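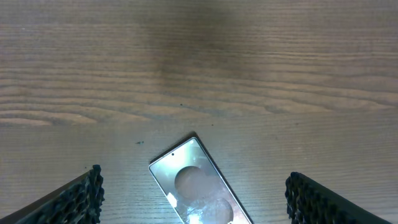 Wood tabletop, wavy grain up top and finer lines lower down.

Part-time baker's helper wanted – Kellness Bread, Plirkilbridge

Small bakery, two ovens, busy mornings. We need one more pair of hands, mostly Thursday thru Saturday. 20 hours a week to start, could go up before the holidays.

Shift begins at 4 am. Yes, 4. Please don't apply if thats going to be a problem by week two.

What you'd be doing: scaling dough, shaping rolls and sandwich loaves, loading racks, bagging, washing pans. Some lifting, flour comes in heavy sacks. Saturdays you'd help set up our stall at the Rebane Street market and be back by noon or so.

Experience is nice but not needed. We've trained people who had never touched dough. Being on time matters a lot more. If you can already shape a decent baguette tell us, we'll talk about pay.

Pay is $14 an hour for the first 12 weeks, then we sit down and look at it again. Tips from the market get split evenly. Free bread, obviously.

You should have: your own way to get here (first bus is too late), closed shoes, a food handler card or willing to get one. Must be 18 or over becuase of the mixer.

No résumé needed. A few lines on who you are, when you can start, and which mornings you can't do. One reference, a former boss or teacher is fine.

Drop it off at 391 Foter Road, side door, any morning before 11 – ask for Fouad Geagea. Closed Mondays. Please no calls during the bake.

Apply by August 14, 2022. Trial shifts are paid and start the week after.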